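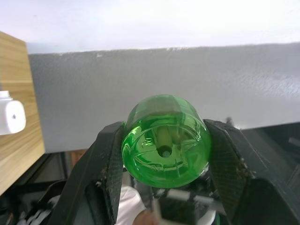
Issue 6

Guides > Automation > Budgeting

Wafula Simiyu, July
2 min read

Costing a two-arm cell. Quick version, quote due Monday.

Start with the fingers. Spare pair from Gronenus, 111. Order two pairs, put them on the first PO.

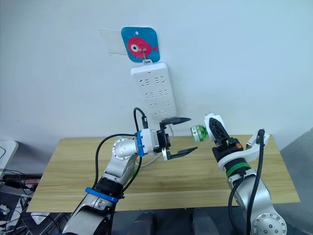 Then cables and ties. Allow up to 500. Colour code left and right, saves alot of swearing.

Wrist cameras next. Skosance want 1,640 for the set, mounts not inlcuded. Ask.
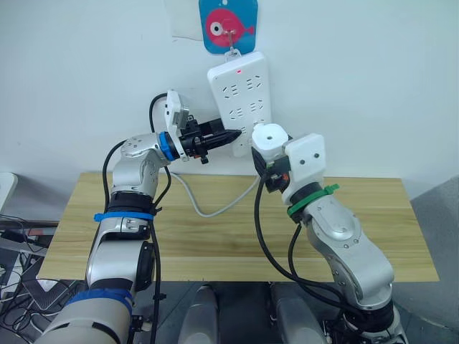

Bench and sockets go on a seperate line. Lead time 6 weeks, so book fitting after that.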